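About Weven

Weven is a small data visualization studio, and we love charts! We started when Chantal Grewal and Mervin Marchand got tired of pasting survey exports into slides every December - so they built a dashboard over a long weekend and kept going.

These days we help libraries, colleges and local papers make sense of their spreadsheets. We've published 382 dashboards so far, and Flolis, our free workbook for cleaning up messy column names, has around 2701 users. Damián Sosa runs our beginner classes (bring your own data, the uglier the better).

Got a question about your numbers? Write to us - we really do like getting them.

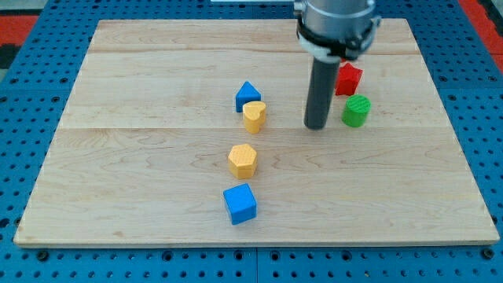
Toy blocks on a wooden board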